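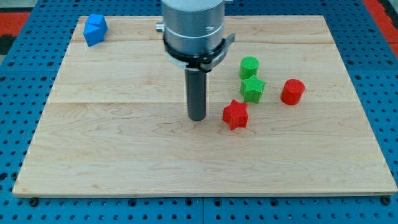 Maple panel on a perforated metal table: seams, movement and fixing

plane_and_level
Posted 2019-01-26 in Timber and Worktops

I need a removable timber top for a metal workshop table and would like advice on how to keep it flat without fixing it down permanently. The panel is edge-glued maple, 800 mm long and 15 mm thick, cut from a longer shelf blank I bought from Latham. It rests flat on a blue table with a regular grid of round holes, and one of the glue seams runs straight across at roughly the middle of the board. There is a fainter seam across the upper part. The grain runs mostly in the same direction as the seams. At the moment small 3D-printed shapes are used on it, among them a green cylinder that stands on end, so the load is negligible. What matters is that the surface stays level enough for an upright part to remain upright.

The panel is unfinished. It was flat when bought, and after a heating season in the workshop I can measure a slight cup across its width. With a straightedge laid across the seams and feeler gauges underneath, the gap is widest close to the middle seam. Along the grain I can detect nothing. Turned over, the board rocks on two corners, so I have been leaving it with the hollow side up, which hides the rocking but doesn't help the surface.

Points I would like answered:

Is the middle seam the cause, or only the place where the movement shows?

Can the board be fixed through the holes in the table without causing it to split when the humidity changes? I can get M6 through the holes without difficulty. I would prefer not to drill through the show face.

Should both faces be finished, or only the top? I have a tin of Kelow hard oil left over from a floor. It gives no instructions for worktops, only for boards already nailed down.

Would it be simpler to replace the maple with birch plywood? I would like to keep the maple if possible. The pale colour is useful, as small coloured parts show up well against it, and I have already paid for it.

The workshop is heated on weekdays only. I have a cheap hygrometer on the wall but have not kept a record of it. The table has been checked with the same straightedge and is flat to within anything I can measure.

tangential_sawn
Answered the next day

The seam is very unlikely to be the cause. A sound edge joint in maple is at least as strong as the timber next to it, and the glue line has almost no thickness, so it contributes no movement of its own. What you are measuring is the combined cupping of the planks on each side. If neighbouring planks were laid with their growth rings curving the same way, each cups in the same direction and the panel as a whole takes a single shallow curve. The deepest point of that curve is near the middle of the width. Your seam happens to be there.

You can confirm this at the ends of the board. Look at the end grain of each plank, mark the direction of the ring curvature in pencil, and compare. If all the arcs point the same way, you have the explanation. If they alternate, a panel would be expected to show a slight ripple instead of one curve, and I would then look for uneven drying as the main cause.

Uneven drying is in any case likely to be contributing. Consider what each face is exposed to. The upper face is open to the room. The lower face sits on metal and can exchange moisture only through the holes and at the edges. In a heated room the top face dries first and shrinks, and the panel goes hollow on top. When the humidity rises again the curve reduces or reverses. The perforations help somewhat compared with a solid plate, but they don't make the two faces equal.

The order of work I would follow:

1. Stand the board on its long edge, clear of walls, with air to both faces, for at least a fortnight. Don't weight it or wet it. Measure the cup at the start and at the end with the straightedge in the same position.

2. If most of the cup has gone, leave the surface alone. If it remains, plane or sand the top flat and remove the rock from the underside. At 15 mm you have little to spare, so take off as little as will do. Work across the high areas first and finish along the grain.

3. Finish both faces, all four edges and in particular the end grain, with the same number of coats. An oil slows the exchange of moisture but doesn't stop it. An oil on the top face only would make the present situation worse in one direction and better in the other, and you can't predict which from one season.

4. Raise the board slightly off the table. Strips of cork or dense rubber 4 mm thick, placed across the width at each end and at the middle, will allow air to both faces. They must all be the same thickness, and the board must bear on all of them.

As to fixing, it can be done from underneath. Use threaded inserts in the lower face and M6 screws up through the table, with a large washer under each. One screw near the centre of the width can be tight. All the others must be free to move across the grain. Your table holes may give enough clearance for this if they are larger than the screw by a reasonable margin. If they are not, file a slot in an intermediate plate, not in the table. Tighten the outer screws until the washer touches and then back off slightly.

Check the length of the inserts against the thickness of the board before drilling. An insert intended for a kitchen door will often be too long for a 15 mm panel, and the point of the drill will come through first. Put a depth stop on the drill and make a trial in the offcut if you kept it.

I would not attempt to pull the cup out with screws. Held rigidly on both sides, a panel that wants to shrink will open a crack, and this is often in the timber next to the seam and not in the glue.

On plywood: it will move much less across the width. It is not always flatter when bought. I have returned sheets of birch ply that were worse than your maple.

Edit, in reply to a comment about the finish: I have no experience of Kelow on maple. Most hardening oils will darken it slightly towards yellow. If the pale colour matters, test it on the underside and leave it by a window for a couple of weeks. A water-based lacquer will keep the colour closer to bare timber but is more trouble to repair when scratched.

benchdog79
Answered the same week

Just flip it every month. Mine is beech, same idea, laid loose on a steel bench with a bit of router mat under it. Never screwed it down and never oiled it. If it goes hollow I turn it over and it comes back by itself.

Router mat also stops it sliding, which screws are overkill for if all you are putting on it is plastic bits.

If you must have it dead flat get a piece of MDF.

Comment from plane_and_level: Thank you. Turning it monthly would be possible, but it needs to stay at a fixed height and in a fixed position, so the mat is doubtful. I had not thought of MDF and will keep it in reserve.

Comment from tangential_sawn: Router mat compresses unevenly and will mark some finishes. On bare timber it does no harm.

Gajdoš Joinery
Trade member, answered in June

I am adding to this because we make loose tops of this type for Skumusach, a training workshop, where they sit on perforated metal tables and have to be lifted off for cleaning. The answer above on ring direction is correct. There are some practical points it leaves out.

We don't use screws at all for tops that are lifted often. We glue two short hardwood dowels into the underside, on the centre line of the width, positioned to drop into holes in the table. The centre line is important. Both dowels then lie on the same line along the grain, where there is very little movement, and the panel can swell or shrink equally to front and back. If the dowels are placed at opposite corners they will bind in wet weather and the top will not come off. Turn the dowels slightly under the hole diameter and round the ends.

To mark the positions, don't measure the grid. Lay the board on the table where you want it, clamp it, and mark through the holes from below with a pencil or a transfer punch. Perforated sheet is regular enough by eye, but errors in measuring from the edge of the board are larger than the clearance you will have.

For movement, allow more than you think. Maple is not an especially stable timber across the grain. The length can be ignored for your purpose, but don't fit the front or back edge tight against an upstand or a stop.

The edges deserve attention as well. We take a small bevel off all round with a block plane. It makes the top easier to lift, and a sharp arris on maple bruises and then catches a cloth. Do this before finishing, so that the cut surface gets its full number of coats.

For your test of whether a part stands upright, check the part as well as the board. Printed pieces often have a slightly raised rim on the face that was against the print bed. Put the cylinder on a piece of float glass. If it rocks there, no amount of work on the maple will help, and a few strokes on fine abrasive paper laid on the same glass will remove the rim.

With regard to the order of work, I would fit the dowels after the first coat and before the last. The glue can then be wiped from a sealed surface without staining.

Comment from plane_and_level: The rings do all curve the same way, which agrees with the first answer. I stood the board on edge as suggested and a little over half the cup went. The rest was planed out. It now has oil on both faces and all the edges, and I went with dowels on the centre line. I had to turn the second one down twice before it would drop in.

Comment from tangential_sawn: Please measure it again at the end of the next heating season, with the straightedge in the same place.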